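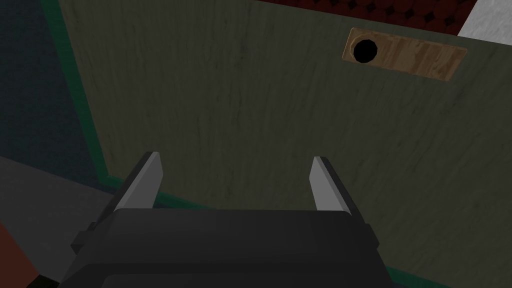

Words by the Perkis kitchen desk
April 11, 2020
Filed under: Reviews, Small kitchen

Czerwiński hand-cranked grain mill, 40 pounds, bought with our own money

I had wanted to dislike this one, and for the first week it gave me every chance. The box says it will turn out "bakery-fine flour in minutes". It doesn't say how many minutes, or whose arms.

The mill is a cast body with a hopper on top, a crank on the side and a screw clamp underneath that fixes it to the edge of a table. Two burrs inside do the grinding. You set the gap between them with a knurled ring at the front, which has no numbers on it, no click stops and no mark to tell you where you left it yesterday. I put a dab of nail varnish on mine. The maker could have done the same for pennies.

Clamping it down is the first job and the first annoyance. The jaws open wide enough for a normal table but the pads are hard and small, and they slid on my worktop as soon as I put any weight behind the crank. Folded cardboard helped. A scrap of rubber mat helped more. If your table has a rounded edge or a drawer close underneath, measure before you order, as the screw needs more room below than the leaflet admits.

I ground wheat, rye and a bag of dried chickpeas. Wheat is where it does best. On a coarse setting you get a nice cracked grain for porridge with very little effort, and I've made that most mornings since. Close the burrs up for flour and it becomes a different machine. One pass gives you something like fine semolina. A second pass gets you to wholemeal, slowly, and the crank starts to catch at the top of each turn. Enough for a small loaf took me 40 minutes with rests, and I sieved out a fair bit of bran at the end that shouldn't have been there.

Rye was much the same, only stickier. The chickpeas were a mistake. They jam in the throat of the hopper unless you crack them first, and the leaflet lists them as suitable without a word about that.

Cleaning is a dry brush and patience. Flour gets into the thread of the ring and stays there. Don't wash the burrs: I rinsed one to see what would happen and had orange specks on it by the morning.

Now, the claims. The shop page says the burrs are good for 2,000 hours. I can't test that and I doubt the person who wrote it did either. It also says the flour "keeps all its goodness", which is the sort of thing people say about flour when they have a mill to sell. My bread tasted slightly nuttier than usual. It was also denser, and I'm not convinced I'd pick it out with my eyes shut.

The obvious rival is the Orkulberg, which I borrowed in February. It costs a good deal more, has a longer handle and a numbered dial, and never once shifted on the table. It was still hard work. I'd have it over the Czerwiński if both were free.

Delivery from Erncombe took 4 days. The handle nut was loose in the bag and there was no spanner.

Good for: cracked wheat, porridge, the odd handful of rye for a starter.
Bad for: daily bread, sore shoulders, chickpeas.
Spare burrs: listed, out of stock when I looked.
Score: 2 out of 5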